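Flovside 公寓厨房使用手册
第四章 餐具收纳与餐桌

接上一章(水槽、滤网)。新住户先看 4.1 和 4.3,其他的有空再翻。老住户请直接看 4.5,九月改过。

4.1 开始之前

手洗干净。台面擦一遍。
餐桌铺着桌布,所以湿的东西不要直接放上去,先垫毛巾。
要准备的:
干毛巾两条
洗洁精
小刷子一把(洗筷笼孔用,旧牙刷也行)
一个能放平所有筷子的地方,一般就用圆桌

注意:刀和筷子分开拿。不要一把抓。

4.2 清空筷笼

1. 把筷笼从台面拿到餐桌上。两只手拿,底部有时候积水。
2. 先取刀。刀柄朝自己,取出来单独放一边。
3. 再取勺子、叉子。
4. 最后取筷子。可以一次抓几根,不要倒扣筷笼往外倒,筷子会滚到地上,捡起来还得重洗。
5. 长的木棍、擀面用的细棍不归筷笼管,靠边放,洗完放回高的那个格子。

提示:筷笼里如果有牙签、皮筋、茶包标签之类,直接扔。不要留着“以后用”。

4.3 清洗

筷子

1. 温水冲一遍。
2. 滴洗洁精,两手合住轻轻搓。不要太用力,漆面的筷子会花。
3. 筷子头单独刷一下,夹过糯米、芝麻酱的尤其要刷。
4. 冲净。摸起来不滑才算好。
5. 竖着沥水,头朝上。

木筷不要泡。泡过夜的会发胀,头上起毛刺,起毛就换掉。
竹筷同上。
带金边、金环的不要进微波炉,也不要用钢丝球。

木柄的刀

1. 刀刃朝外擦,从刀背往刀刃方向。
2. 木柄只能快速冲一下,马上擦干。
3. 每隔一段时间给木柄抹一点食用油,薄薄一层,过十分钟再擦掉多余的。

警告:不要把刀丢进满是泡沫的水盆里。看不见,别人伸手下去就划到了。去年 Bence Kiss 的手就是这么划的。

勺子

1. 正常洗。
2. 柄上有花纹的容易藏垢,用小刷子顺着纹路刷。
3. 擦干再收,不然会留水渍。水渍用白醋擦,擦完冲掉。

筷笼

1. 能拆的底盘先拆下来。拆不下来别硬撬。
2. 带镂空孔的,每个孔都要过一遍刷子,里外都刷。
3. 底部的水垢,白醋兑温水泡半小时。
4. 冲净,倒扣晾干。完全干了再放东西进去。

注意:塑料筷笼不要用开水烫。会变形,变形之后就站不稳了。

4.4 擦干与检查

步骤不能跳,这步大家最爱跳。

1. 毛巾摊开,把餐具平放,不要叠。
2. 逐根擦。先擦头,再擦尾。
3. 一根一根看:有没有裂、有没有霉点、有没有弯。
4. 有霉点的直接扔,不要刮了再用。
5. 弯的可以留着搅面糊,但不要放回筷笼。

警告:闻到酸味的木筷也算坏的。洗了还有味,就别犹豫了。

4.5 配对与归位(九月修订)

之前的版本写的是“按长短放”,没用,每次还是乱。现在改成先按颜色配对。请按新的来,旧的那张贴纸已经撕了。

1. 所有筷子在桌上顺着一个方向摆开,头朝同一边。
2. 深棕、红棕、黑色分开。颜色接近的放在一起比一比,灯光下容易看错,拿到窗边看。
3. 同色的比长短。一样长算一双。
4. 落单的放到最边上。先别扔,多半是有人端碗回房间了。
5. 刀和勺子放另一侧,不要夹在筷子中间。
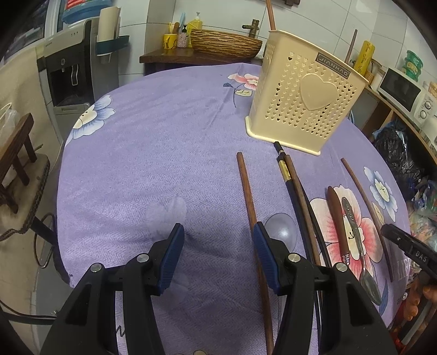

6. 配好的用手拢齐,一双一双插回筷笼,粗头朝下,细头朝上。
7. 勺子柄朝下,勺面朝上。
8. 刀不插筷笼。放刀架。没有刀架的楼层放抽屉最里面,刃朝墙。
9. 筷笼放回台面,离水龙头远一点,别让水溅进去。
10. 落单的筷子装进小袋,写上日期,挂在冰箱侧面。下个月底还没人来认就处理掉。

提示:不同颜色的不要硬凑成一双。高低不一样,夹菜累手,有客人来也不好看。

4.6 桌布

桌布每两周换一次,有油点的当天换。

1. 桌上东西全部拿走。
2. 抖一抖,到阳台抖,不要在厨房里。
3. 油点先用洗洁精点涂,等五分钟。
4. 冷水手洗,或者洗衣机轻柔档。印花的桌布翻面洗。
5. 晾在阴处。暴晒会掉色。
6. 铺回去时四周垂下来的长度差不多就行,圆桌不用太讲究。

注意:热锅一定要垫隔热垫。桌布烫坏了不能补,要整张换。换新的去找 Caoimhe Mulcahy 登记,一层楼每季只报一张。

4.7 常见问题

筷笼底下总有水
多半是餐具没擦干就放了。回去看 4.4。另外看看底下的出水孔有没有堵。

筷子发黏
洗洁精没冲干净,或者漆面老化。再冲一次,还黏就换。

勺子发黑
牙膏擦可以,小苏打也可以。擦完多冲几遍。

筷子老是不够
先去自己房间找。再看冰箱侧面的小袋。都没有,找 Ayana Wako 领,柜子在 457 室,备用的有 200 多双,不用省,但是要签字。

桌布洗了有皱
趁半干的时候铺上去,自己会平。或者低温熨,垫一块布。

木柄开裂
不要用胶水粘。用胶带缠着也不行,里面会进水。直接报换。

4.8 值日安排

每层每周轮一次,做 4.2 到 4.5 的全部步骤。桌布另算。
做完在表上打勾,写房间号。
没空的提前跟同层的人换,换完在表上改名字,不要口头说。
损坏的餐具写在表背面,写清楚是什么、几件。

厨房钥匙和替换的刷子还是在 Róisín Kavanagh 那边。晚上九点以后别敲门,在门缝塞条子就好,她第二天早上会放到厨房门口的篮子里。

修订记录
九月:4.5 重写,4.7 增加“木柄开裂”。
2019-10-31:4.6 桌布更换周期由每月改为每两周;4.8 登记表换新版,旧表作废,请不要在继续填。

下一章:第五章 冰箱分格与标签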